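Moving the mail archive off the old server
2021-01-31

The old mail server had been running under the desk since before I moved in, and its fan bearing was audible from the kitchen. I spent most of January moving its contents to a smaller machine. These are my notes, mostly so I can repeat the process in June when the second archive is due.

The source was a single mbox file per folder, 201 folders in total. The new machine stores one message per file. I used Bruka for the conversion. It reads mbox without trouble but treats any line starting with "From" and a space as a new message, even in the middle of a body. The older mail client never escaped those lines, so long forwarded threads came out in pieces.

My first fix was a regular expression that also required a valid date on the line. That brought the broken messages down to 468. The rest were forwards with the original separator pasted in, date and all, and no pattern was going to catch them. Quyên Lâm suggested comparing against the Content-Length header where there was one. It worked for everything except the Tekleab mailing list, whose software wrote a wrong length on every message with an attachment. Those I joined by hand over two evenings.
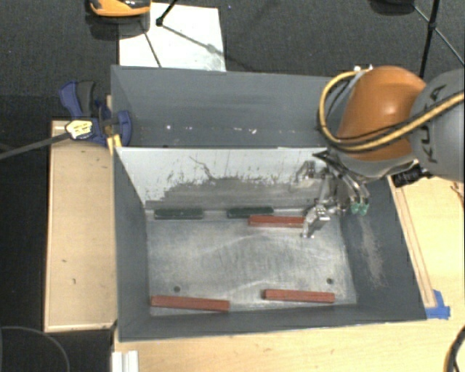

Grustness Home Computing Club - Members' Pages

Indexing was simpler. Pliltard builds a full-text index in one pass and took around 100 minutes on the first run. The default configuration skips attachments. I left it that way - the index stays small and I rarely search inside a PDF.

Two settings are worth writing down. The commit interval should be raised before the first run and put back after. Header folding has to be set to "strict" or subjects longer than one line are indexed without their second half.

Character sets are still open. Mail with no declared encoding is read as UTF-8, and accented names in the older folders are wrong. I have a list of the folders and will rerun them with Latin-1 as the fallback.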